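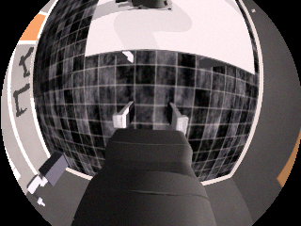 Cerholm カッピング記録 データカード兼README

概要

Cerholmは、焙煎済みコーヒーの試飲記録を集めた表形式のデータです。記録は298行あり、一行が「ある人が、ある豆を、ある回に飲んで書いたこと」に対応します。豆の名前、焙煎の深さ、挽き目、抽出の条件、点数、そして自由記述の風味コメントが入っています。

先に断っておくと、このデータからコーヒーの味が分かるとは思わないでください。分かるのは、コーヒーを飲んだ人間が何を書くかです。公開する側がこう書くと謙遜に聞こえるようですが、集計をやり直すたびに同じ感想になるので、そのまま書いておきます。

作成はEhab BenkiraneとKidus Gebretsadik。試飲の段取りと記録用紙はEhab、入力と整形、それからこの文書の大半はKidusが担当しました。文中の「私」はKidusです。Ehabはこのデータをもう少し高く評価しています。意見が割れた箇所にはその旨を書きました。

なぜ作ったか

きっかけは豆の袋に書いてある風味の説明です。「熟したあんず、ジャスミン、きび砂糖の余韻」といったあれです。同じ生豆を別々の店が焼くと、片方は柑橘と書き、もう片方はミルクチョコレートと書く。焙煎が違うのだから味も違って当然だ、というのがEhabの立場で、私は袋の文句は飲む前に決まっているのではないかと疑っていました。

二人で言い合っていても仕方がないので、袋を見ない状態で飲んで、書いて、あとで突き合わせることにしました。始めたときは論文のようなものになると思っていましたが、そういうものにはなっていません。条件が途中で何度か変わっていて、変わったところを除くと残りが少なすぎるのです。それでも捨てるには手間をかけすぎたため、欠点を全部書いたうえで置いておくことにしました。

ファイル構成

records.csv
本体です。文字コードはUTF-8、区切りはカンマ、見出し行あり。改行を含むコメントは二重引用符で囲んであります。表計算ソフトで直接開くと、豆の識別子の先頭のゼロが落ちることがあります。読み込み時に文字列と指定してください。

beans.csv
豆の対応表です。識別子、販売元、袋に書かれた産地、精製方法、袋の風味説明の要約が入っています。要約は私が書いたもので、販売元の文面そのままではありません。

terms.csv
風味コメントから拾った語と、それをまとめた分類の対応表です。後述しますが、この分類は信用しすぎないでください。

notes.txt
試飲の回ごとのメモです。湯が足りなくなった、換気扇が止まっていた、隣の部屋でカレーを温めていた、など。地味ですが、私が一番役に立つと思っているファイルです。

zaki/
集計用の小さなスクリプト群で、まとめてZakiと呼んでいます。使わなくてもデータは読めます。

列の説明（records.csv）

record_id
行の識別子。欠番があります。欠番は本人から取り下げの希望があった記録で、番号は詰めていません。

taster
試飲者の記号。本名との対応表は公開していませんし、もう手元にもありません。

bean_id
豆の識別子。beans.csvと対応します。同じ袋から取った豆は同じ識別子です。開封した日と、しばらく置いたあとの豆も同じ識別子なので注意してください。これは明らかに失敗でした。途中で気づいたときには、どちらの回だったかを復元できない行が混じっていました。

roast
焙煎の深さ。浅、中、深、不明の四通り。袋の表示に従っています。ある店の中煎りは別の店の深煎りに見えます。色を測る器具は使っていないため、この列を連続量のように扱って回帰にかけるのはやめたほうがいいです。

grind
挽き目。ミルの目盛りではなく、細、中、粗の言葉で入っています。途中でミルが替わったときに目盛りが合わなくなり、言葉に戻しました。

water
湯の扱い。沸騰直後か、少し置いたか。温度計の値を入れる案もあったのですが、測る人によって注ぎ始めの値だったり終わりの値だったりしたので落としました。数字があると正確に見えてしまうのが嫌でした。Ehabは、不正確でも残すべきだったと今でも言っています。

score
100点満点の点数。後述。

comment
自由記述。日本語、英語、フランス語が混在しています。翻訳はしていません。誤字も原則そのままです。判読できない字は「〓」に置き換えました。

seen_bag
飲む前に袋を見たかどうか。yes、no、unknownの三値。本来はすべてnoになるはずの列です。なりませんでした。

点数について

点数の列は、入れるかどうかで最後まで揉めました。

100点満点という形式は細かい違いが測れるように見えますが、書かれている値はひどく狭い範囲に固まっています。50を下回る点は、豆が明らかに傷んでいたと本人がコメントしている場合にほぼ限られます。つまり尺度の下半分は「飲めない」と言うために予約されていて、日常的には使われていません。ワインの採点でも似た話を聞きますから、コーヒーに限ったことではないのでしょう。

もっと困るのは、同じ人が同じ豆に付けた点が揃わないことです。notes.txtに「再」と書いてある回では、前に出した豆を知らせずにもう一度出しています。点が近い人もいれば、まるで別の豆のように書く人もいます。経験の長い人ほど安定しているだろうと予想していましたが、そういう傾向をこのデータから読み取るのは無理だと思います。逆の傾向を読み取るのも無理です。人数が足りません。

平均点で豆に順位を付けたい人がいるのは承知しています。Zakiにも順位を出す処理は最初ありました。消しました。順位表を作るとそれだけが画面の写しになって出回り、条件の話は付いてこないからです。

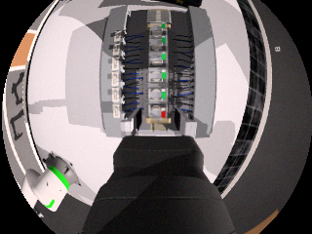
風味語の分類について

terms.csvの分類は、果実、花、ナッツ、糖、香辛料、焙焦、その他、という大きなくくりです。市販の風味表に合わせることも検討しましたが、権利の扱いがよく分からなかったのと、細かい枠に押し込むと元のコメントが持っていた曖昧さが消えるのとで、自前の粗い分類にしました。

粗くしたところで恣意的なことに変わりはありません。たとえば「黒糖」は糖に入れましたが、書いた本人は焦げた感じのつもりだったかもしれない。「麦茶」は焙焦に入れています。フランス語のコメントで穀物に当たる語が出てきたときは、その他に入れました。なぜ麦茶と同じ扱いにしなかったのかと聞かれると、入力した日が違ったから、としか答えられません。直すと過去の集計とずれるので、今の版ではそのままにしてあります。

「すっきり」「まろやか」「コクがある」の類はどの分類にも入れず、vagueという印を付けました。味の記述として何かを言っているのか、私には判断がつきません。深煎りで「コク」が増えるのは確かですが、深煎りだと分かった人が「コク」と書いているだけ、という説明もまったく同じ数字を生みます。seen_bagがnoでも、色を見れば深煎りかどうかは誰にでも分かります。黒いカップを使うべきだったという指摘は受けました。もっともだと思います。

袋の説明との一致

ここがもともと知りたかったところです。

袋に書かれた風味と、飲んだ人のコメントが同じ分類に入った場合を「一致」としています。分類が粗いので、一致は簡単に起きます。袋が「レモン」で、コメントが「いちご」でも果実どうしで一致です。この甘い基準で出した一致率を見て「袋の説明は当たっている」と言うのは、天気予報が「晴れか曇りか雨」と言って的中を誇るのに近い。

では基準を厳しくして語そのものの一致を見るとどうなるかというと、今度はほとんど一致しません。これも「袋の説明はでたらめだ」という証拠にはならないと思っています。人は同じ匂いに違う名前を付けますし、試飲者の中には、そもそもベルガモットの匂いを嗅いだことがない人がいました。嗅いだことのないものの名前は書けません。

したがって、一致率の数字はこの文書には載せていません。Zakiを動かせば出ますが、出た数字を引用するときは、どちらの基準かを必ず併記してください。併記されていない引用を見かけたら、その人はこの節を読んでいないと判断します。

豆の入手元

豆の多くは、Joricoという小さな焙煎所とOdikという通販の店から普通に買ったものです。どちらからも無償提供や割引は受けておらず、内容の確認も頼んでいません。買うときに試飲に使うとも言っていません。

二つの店で袋の書き方がかなり違います。Joricoの袋は短く、産地と精製方法のあとに風味の語が少し並ぶだけ。Odikの袋は文章で、生産者の話や飲む時間帯の勧めまで書いてあります。文章のほうは要約の段階で私の解釈が入っています。比べるならその分を割り引く必要がありますが、どれだけ割り引けばいいのかは分かりません。

残りは試飲者が持ち寄った豆で、袋がないもの、袋はあるが焙煎の時期が読めないものを含みます。beans.csvでは販売元がunknownになっています。自家焙煎の豆を持ってきた人がいて、本人も試飲に加わっています。その行はseen_bagをunknownにしました。袋がないのだからnoだ、という理屈は通らないでしょう。

抽出の手順

基本は、粉に湯を直接注いで待ち、浮いた粉を除いてから匙ですくう、いわゆるカッピングの形です。紙の濾過を使った回もあり、notes.txtに「紙」と書いてあります。

一人につきカップを2つ並べ、同じ豆で用意しました。片方だけ味がおかしいときに気づけるようにするためです。おかしいと報告があった場合は、その旨をコメントの末尾に角括弧で足しています。角括弧の中だけは本人の言葉ではなく記録係の言葉です。自然言語処理にかける人は先に取り除いてください。

ある時期から、最初に50ミリリットルの湯で粉を湿らせる手順が加わりました。Ehabが勧めたもので、4月の回からです。味が良くなったと書いた人が何人かいますが、手順が変わったことは全員が見て知っています。改善と期待を切り分ける方法が、この設計にはありません。

水は水道水で、同じ蛇口のものです。浄水器のカートリッジが途中で交換されています。いつかは分かりません。

試飲者について

知人と、その知人です。募集はしていません。コーヒーの試飲に休みの日を使ってもいいと思う人だけが集まっているわけで、「一般の消費者」を代表していると考える理由がひとつもありません。年齢や性別は聞いていません。聞いても、この規模では個人が分かってしまうだけだと考えました。

全員に、コメントが公開されることと、あとからでも取り下げられることを説明し、紙で同意をもらっています。取り下げは今も受け付けています。対応表を処分したため、自分の記号を覚えている人か、コメントの文面から自分の行を示せる人に限られます。この点は説明のときにも伝えました。

会話の影響も書いておかなければなりません。飲んでいる間は黙っている約束でしたが、守られたとは言いがたい。誰かが「あ、桃」と言った直後の行に桃が続く回があります。notes.txtに「声」と書いてあるのがそれです。書いていない回で声が出なかったという保証はなく、私が聞いていなかっただけの可能性があります。

金曜の夜に行った回は、ほかの回より点が高めです。疲れて甘くなるのか、気が緩んで甘くなるのか、夜に出した豆がたまたま良かったのか。曜日の列を足してほしいという要望がありましたが、足すと曜日効果という言葉が独り歩きしそうで、断りました。

Zakiの使い方

Python標準のライブラリだけで動きます。records.csvと同じ階層に置いたまま、次のように実行します。

python zaki/check.py
欠損と値の範囲を調べます。unknownは欠損として数えません。

python zaki/terms.py
コメントから風味語を拾い、分類ごとに数えます。日本語の分かち書きはしておらず、単純な文字列の照合です。「桃」は「桃色」にも引っかかります。

python zaki/match.py
袋の説明との一致を出します。基準はwideかstrictを引数で指定します。省略するとエラーで止まります。既定値を決めてくれという問い合わせがありましたが、決めません。

向いている使い方

表記の揺れた短い多言語コメントを扱う練習。盲検のつもりで始めた調査がどこから崩れるかを話し合う授業の材料。コーヒーの味を語る言葉の用例集め。このあたりなら害はないと思います。

向いていない使い方

豆や店の優劣の判断。好みを当てる推薦システムの学習。焙煎の深さから味を予測する研究の根拠。「科学的に裏付けられた」と付く宣伝文のすべて。最後のものについては一度問い合わせが来ており、断りました。

既知の不具合

コメントの全角と半角が統一されていません。grindが空欄の行があり、これはunknownと同じ意味です。beans.csvには、同じ豆が別の識別子で重複して登録されているらしい箇所があります。袋の写しを見比べても確信が持てず、統合を見送りました。notes.txtの略号には凡例がなく、この文書で触れたもの以外はおおむね字面どおりに読めます。「鼻」は、その日に鼻が詰まっていた人がいたという意味です。誰だったかは書いてありません。

利用条件

出典を示せば、改変と再配布は自由です。ただし試飲者の特定を試みないこと。コメントを引用する場合は角括弧の部分を本人の発言として扱わないでください。

更新の予定

黒いカップで、開封からの日数を記録して、最初からやり直すべきだとは思っています。Ehabは乗り気です。私は、やり直したところでvagueの印が増えるだけではないかと思っています。誤りの報告は、行の識別子を添えてKidusまで。点数が低すぎるという苦情は販売元の方からであっても反映しません。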